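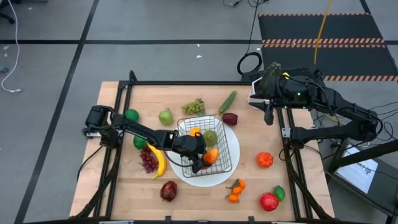

4. Loading the basket

The basket is loaded after the loose pieces have been laid out on the table and before any of them is fixed. Set the plate down first and place the basket on it so that the base is supported all round. Lay the remaining fruits and vegetables outside the plate, where each one can be picked up without moving its neighbor. In the layout used for this section the wire basket has an orange fruit toward the front right, a small yellow-orange one near the back left corner and a pale green, pear-like one near the back right; the grapes, the banana, the cucumber and the tangerines on their stem are still on the tabletop. These instructions apply to the Presau tabletop display, item 2827. For the hanging version, see the Drirnard supplement.

4.1 Before you start

Check the following:

- The table is level and dry.
- The packing film has been removed from all pieces, including the small sleeves on the stems.
- The basket stands without rocking. If it rocks, see 4.5.
- The parts list is at hand. Pieces are listed by shape, and shades can differ between batches.

Caution: The pieces are decorative and are not food. Keep them apart from real fruit during set-up. Small pieces and loose leaves are a choking hazard for children under three.

4.2 Laying out the pieces

1. Open the inner bags one at a time. Do not cut the bags with a blade – the surface coating on the plums and apples scratches easily.

2. Wipe each piece with a dry cloth. Grapes collect dust between the berries and can be brushed with the soft brush supplied.

3. Put the long pieces (banana, cucumber, zucchini) where they will not roll off the edge. A piece that rolls should be turned until it rests on its flattest side.

4. Put the grapes down with the stem facing away from you. Spread the bunch slightly by hand. Do not pull single berries.

5. Group the remaining pieces by color. Limes and pears are easy to confuse in poor light, and the lighter pears should go with the green grapes until the first layer has been chosen.

6. Compare what is on the table with the parts list. Missing pieces must be reported before the basket is fixed to the plate.

Note: Tangerines supplied as a cluster are one piece. Do not separate them from the stem. The leaves are attached to the stem only and will come away if the cluster is divided.
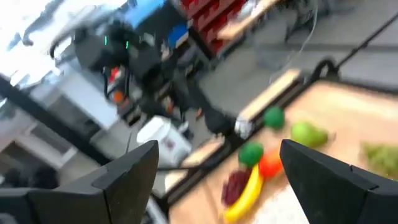
7. Leave a clear strip of 50 mm along the edge of the table nearest to you. Pieces that have been rejected for the current arrangement go back in their bags and do not stay in the strip.

4.3 Filling

1. Choose three pieces of similar size for the first layer. Place them against the basket walls and leave the middle open.

2. Press each piece lightly. It should touch the bottom of the basket and one wall. If it touches the bottom only, it will shift when the next layer is added.

3. Add one large piece to the middle. The pomegranate or the ridged orange pepper is suitable. The apple can be used, but its stem must point up or it will catch in the wire.

4. Lay the banana along the long side of the basket with the curve outward. Both ends must be inside the rim.

5. Drape the grapes last. No more than half the bunch should hang over the rim – a longer overhang tips the basket when the plate is carried.

6. Fill gaps with limes. Do not force them. A lime that needs pressure to go in will push another piece out within a few days.

The maximum height of the finished arrangement, measured from the plate to the top of the highest piece, is 176 mm. Above this height the clear cover cannot be closed.

Note: The red and the green grapes can be used together. Place them at opposite corners. If only one bunch is used, store the other flat.

4.4 Fixing the basket to the plate

This step is optional. It is recommended where the display is moved more than once a week.

1. Take the filled basket off the plate with both hands under the base.

2. Apply the four clear pads from the accessory bag to the plate. Peel the backing off one pad at a time.

3. Lower the basket straight down. Hold it for 30 seconds, then leave it alone overnight.

Caution: Do not use household glue. The damage to the wire finish is not covered by the Zostura warranty.

4.5 Correcting a basket that rocks

1. Empty the basket completely.

2. Turn it upside down on a folded towel and find the corner that stands higher than the others.

3. Press that corner down with the palm of the hand. Use steady pressure and do not strike it.

4. Test the basket on the table, then on the plate. A basket that is steady on the table and rocks on the plate needs a different plate.

If the fault is still present after two attempts, stop and order a replacement under part number 129.

4.6 Care

Dust the pieces with the soft brush when needed. The apples, plums and limes can be wiped with a damp cloth. Grapes, and any piece with leaves, are cleaned dry. Do not put any part in a dishwasher. Keep the display out of direct sun, particularly on a south-facing sill from April onward; the yellow pieces fade first.

For storage, place round pieces in the bottom of the carton and long pieces on top. The basket is packed empty.

Section 4 revised by Iraklis Makris. Changes from the previous issue: step 7 in 4.2 added, pad count in 4.4 corrected.

We use cookies to remember your language and region. By continuing to browse you agree to their use. Accept all | Manage settings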